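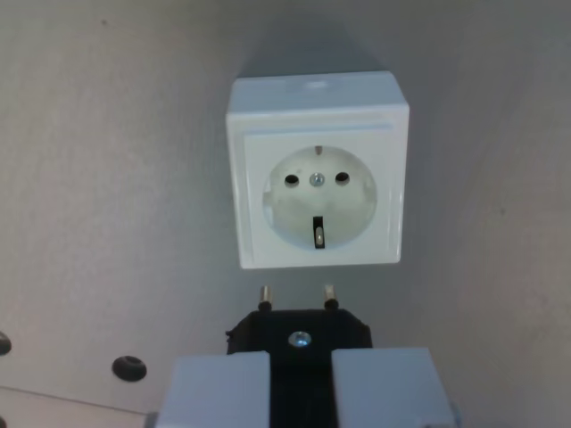

插拔任务夹爪对比测试 常见问题

本页收录各实验组在申请使用 Rovstead 测试台、复现插拔任务结果时提出较多的问题。内容由 Rebecca Negri 与 Kidus Tesfamariam 维护,三月更新。

测试对比的是哪些硬件?

两种平行夹爪:Pratallow 的直面指与 Zarkstead 的自适应指。机械臂、控制器和腕部力传感器在两组测试中保持不变。更换夹爪后必须重新标定工具中心点和负载参数,沿用上一组参数的数据一律作废。

为什么选电源插头作为测试件?

两针插头对横向偏差和绕插入轴的转角都敏感,插座凹槽又限制了插头外壳的姿态,夹持误差会直接反映在接触力曲线上。轴孔标准件的结果另见基础测试页,两者不可互换引用。

插座是否接电?

不接。面板背面没有布线,所有插座仅作机械配合件使用。自行搭建测试台的单位也应如此,不要在带电插座上运行任何脚本。

一次完整测试包含多少次插入?

每种夹爪 300 次,分两种起始条件:插头由夹具定位后抓取,以及从托盘中自由抓取。两种条件的结果分开统计,不计算合并成功率。

怎样判定一次插入成功?

插头到达标定深度,且全过程轴向力未超过设定上限。到达深度但触发力保护的,记为“超限”,不计入成功。插针顶在插座面板上、由搜索动作找回孔位的,只要满足上述两项仍记为成功,但须在日志中标记搜索次数。

抓取点应该选在哪里?

夹持插头本体两侧,指尖不得高于插针根部所在的端面。指尖过高时会先于插头碰到插座外壳,力信号与正常接触难以区分。抓取过低则力臂变长,插头在指间的俯仰量增大。

直面指和自适应指哪个更好?

取决于起始条件。夹具定位时,直面指的姿态重复性更好,插入阶段几乎不需要搜索。自由抓取时,自适应指对插头初始角度的容忍度较高,但夹紧后仍有残余转角,需要视觉复核一次。Menaka Paul 的建议是先确定来料方式,再选手指。

插入前为什么要停顿?

脚本在插针与插座之间留出间隙处停止,等待力传感器读数稳定后清零,同时采集一帧近距图像用于计算两针连线与两孔连线的夹角。停顿时间可在配置文件中修改,不建议设为零。

相机装在哪里?反光怎么处理?

用于对位的相机须能同时看到插针和插座孔。白色光面外壳和金属面板容易产生高光,自动曝光会使孔位边缘发虚。请固定曝光与白平衡,以插座孔的对比度为准调整光源,不要以插头本体为准,黑色外壳会使曝光偏高。

孔位识别偶尔偏到中间的螺钉上,是否正常?

属于已知问题。螺钉的十字槽在某些角度下会被旧版模型识别为接触孔。编号 451 的修正已加入两孔间距约束,更新后重跑标定图像即可。若仍出现误检,请附原始图像提交给 Amanuel Jemal,不要只提交截图。

可以用其他控制器吗?

可以,前提是支持外部力信号输入,并能在接触阶段切换到阻抗模式。Seyoum 控制器已完成适配。纯位置控制也能运行脚本,但结果只能作为参考,不进入对比表。

Seyoum 控制器在切换模式时出现抖动怎么办?

先检查负载参数,再检查力传感器的坐标系方向。Kalkidan Habte 处理过的报修中,多数是换夹爪后负载质心没有更新。两项都正确时,将切换过程的刚度改为斜坡变化。

夹爪指面需要加防滑垫吗?

对比测试中不加。防滑垫会改变指面的摩擦和厚度,且随次数增加而磨损,两组数据不再具有可比性。个人实验可以加,提交时填写材料和厚度。

指面多久清洁一次?

每完成一组后用无尘布和异丙醇擦拭,待挥发后再继续。发现指面有划痕时拍照存档,更换后重新测量指间平行度。

测试中断后能否续跑?

断点在同一组内且夹爪未拆卸,可以续跑。急停、断电或夹爪拆卸之后,需重新标定并从该组第一次开始。

自由抓取时插头掉落如何记录?

记为“抓取失败”,单独列出,不计为插入失败。同一组内掉落达到 8 次,脚本自动暂停,应检查夹持力设定和托盘位置。

如何预约测试台?

在内部日历中选择时段,注明夹爪型号和控制器固件版本。周四上午为标定时间,不接受预约。首次使用者须由 Kidus Tesfamariam 现场确认急停和力上限设置后方可运行。

原始数据在哪里下载?

力曲线、关节状态和对位图像按组打包,存放在项目共享目录的 raw 文件夹下。汇总表只保留判定结果和搜索次数,需要重新计算指标时请使用原始数据。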